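Kastusari comparison

The Kastusari comparison is a set of trials for hand-held two-finger grippers, used to choose finger pads and camera mounts before the same parts are fitted to a robot arm. It was set up by Beathag Mowat at the Hukisik workshop and is named after the street where the first trials were held. The test sheet in current use is dated 12/06/2025.

Background

Hand-held grippers let a person record a grasping task without an arm present. The jaws are worked by hand while a camera on the tool films the fingers and the object. Early users at Hukisik found that pads which did well on blocks and cups often did poorly on thin or polished objects. Mowat's trials were written with those objects in mind.

Procedure

Each trial uses household utensils laid on a covered table. The operator picks up one item at a time, lifts it clear of the cloth and places it in a holder. Thin, round items such as chopsticks are the hardest part of the sheet. They roll when one finger touches first, and a jaw that closes slightly off level will pinch the cloth along with the stick.
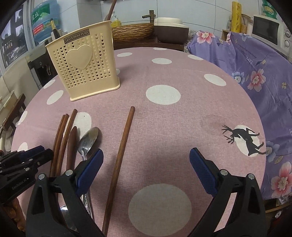 Spoons cause a different problem. The bowl is wide and smooth, and the handle lies close to the table, so operators are told to approach from the side of the handle. A grasp that turns in the jaws during the lift is scored as a slip, even if the spoon reaches the holder.

Three pad types are compared: flat rubber, ribbed rubber and a fine textured pad. A full series is 900 grasps, divided equally among the pads. The camera stays at one fixed angle for the whole series.

Surnelar variant

Ilir Vasić adapted the sheet for the Surnelar arm, using the Talebi controller. The arm repeats the same picks at a set closing speed. Scores from the arm are listed separately from hand-held scores, as an operator can correct a poor approach partway through and the arm does not.

See also

Parallel-jaw gripper
Wrist-mounted camera
Grasp planning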